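3. Collecting Demonstrations of Glass Cleaning

3.1 Why a door

We picked the glass door as the main task of the Clilinness suite after a good deal of arguing, and we are very glad we did. Wiping a table has been shown many times by hand guiding and by remote control, and the arm can lean on the table while it does so. A door moves. If the wiping hand presses too hard, the leaf swings away, and the person giving the demonstration corrects for this without thinking about it. Those small corrections are exactly what we want a policy to pick up, and they are very hard to write down as rules.

Each demonstration starts with the cleaning supplies at hand and marks on the glass, and ends when the person steps back from the door. In between, people were free to work as they liked. We gave no order for spraying and wiping, and we did not tell anyone which hand to use. The variety that came out of this was a delight to watch. One person sprayed high and chased the drips down, another folded the cloth after every pass, and several went back to a spot they had already finished because the light had changed.

3.2 Two ways of showing

The task was shown in two ways. In the first, a person does the work with their own hands while a head camera records the view. In the second, the same person drives the two-armed Ganadia platform from the Skuditz remote station, seeing only what the robot's head camera sees. We kept the viewpoint as close as we could between the two, so that a frame from one could stand beside a frame from the other during training. Figure 4 shows bare-hand views from one site.
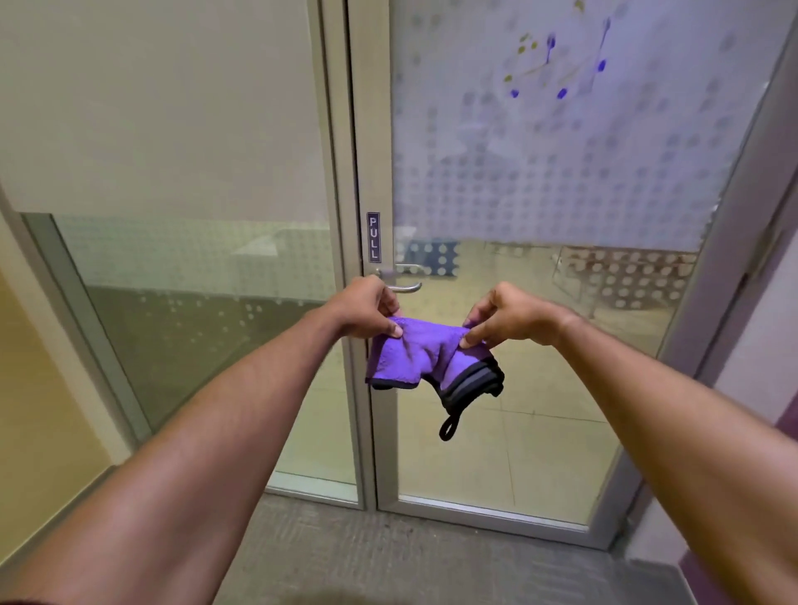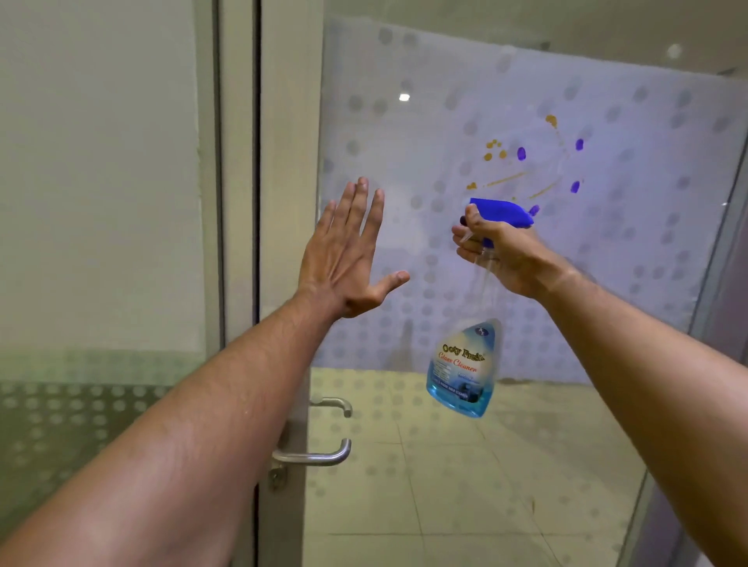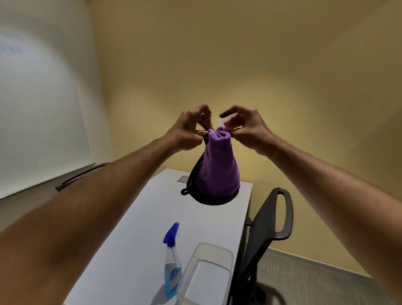 Figure 4. Head-camera views with bare hands. Top: a purple microfiber cloth held in both hands near the door handle. Middle: a spray bottle of glass cleaner pointed at marks on the dotted film. Bottom: purple microfiber fabric held up over a table.

Bare-hand demonstrations are cheap and quick. Our people could give 20 in the time it took to drive the robot through 3, and they got tired far less. The driven ones carry something the others lack, though: real joint positions and gripper commands. We therefore train in stages. The model first learns from the bare-hand video to predict where the hands will go next, and the driven demonstrations then tie those predictions to the arms. We used 40 driven demonstrations per site in the second stage.

3.3 Labels

Every recording was split into short steps using the Mahmoudi labeling tool: reach, grasp, spray, wipe, fold, inspect. Two labelers marked each recording separately, and where they disagreed on a boundary we kept both and let the loss average over them. Most of the disagreement was about "inspect". People look at glass all the time while they clean it, and it is hard to say when looking becomes a step of its own. We tried dropping the label in July and put it back within the week, as the model began to end its wipes early without it.

Spraying deserves a note. The trigger pull is short, and in a bare-hand view the finger often hides behind the bottle. We label the step from the moment the nozzle points at the glass until it turns away, which gives the model the aim as well as the pull. On the driven side the pull is logged directly from the gripper, so the two labels differ in length, and we stretch the shorter one to match before training.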